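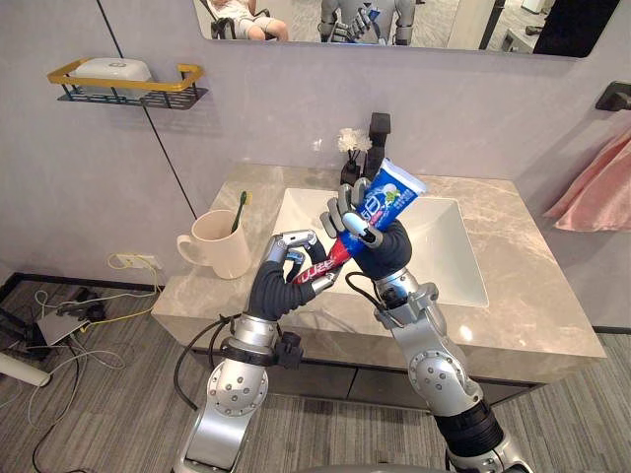
Red brush, blue tube, marble vanity top

**Dried toothpaste on a marble top, and a pink towel with pale patches**

posted by wutau_tenant in Bathroom & Laundry

We rent a place in Lonton with a beige-gray marble vanity top and a white undermount basin. The black faucet is at the back and there is a little vase of fake flowers next to it. One toothbrush lives in a cream mug on the left side of the counter. The red one has no fixed spot.

Two problems. First, toothpaste drips on the stone and dries there. I have been using white vinegar on it for 2 months and now there are dull spots near the basin that don't wipe off. Second, we keep a pink terry towel by the sink, and it is getting pale patches. The toothpaste is a whitening kind. Is it the toothpaste doing that, or the wash?

The lease ends in April and I would like the counter to look right before then.

---

**Trolgate_Stone** replied:

Stop using vinegar. Marble is a calcium stone and acid etches it. The dull spots are most likely etching, so they are damage to the polish and cleaning won't lift them. Lemon and most bathroom descalers do the same thing.

For the dried paste, lay a warm damp cloth on it for a few minutes, then wipe. If a crust is left, use a plastic scraper held flat. A drop of dish soap in 500 ml of warm water is enough for the whole top. Rinse with plain water and dry it, especially where the stone meets the basin.

Light etching can be worked out with marble polishing powder and a damp felt pad. Try one small spot at the back first. If you can feel the mark with a fingernail, get a stone person in. Ask the landlord before you do either, as some leases say no polishing. Check whether the top was sealed too, but a sealer won't stop acid.

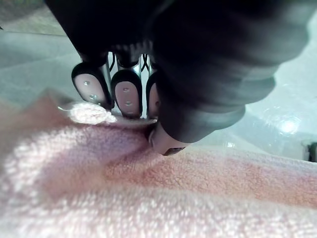 As for the towel, feel the pale parts before you blame anything. If they are stiff, it is probably dried paste sitting in the loops, and that washes out. Soak the towel in cool water, rub the loops against each other, and run it through a normal wash with no softener. If the patches are soft and still pale after that, the color is gone. Some whitening pastes have peroxide in them and it will bleach a dyed towel. So will some face creams for acne. Read the labels on both.

---

**cheng_laundry** replied:

Agree on the peroxide. I had 21 towels go like that when I did laundry for a guesthouse, and we switched to white ones for the sinks. You can't put the color back except by dyeing the whole towel, and it comes out uneven.

Also get a second mug or a holder for the other brush.

---

**pipes93** replied:

baking soda works on everything, just scrub it

---

**Trolgate_Stone** replied:

I wouldn't scrub polished marble with baking soda. It can leave fine scratches. Stick with the damp cloth.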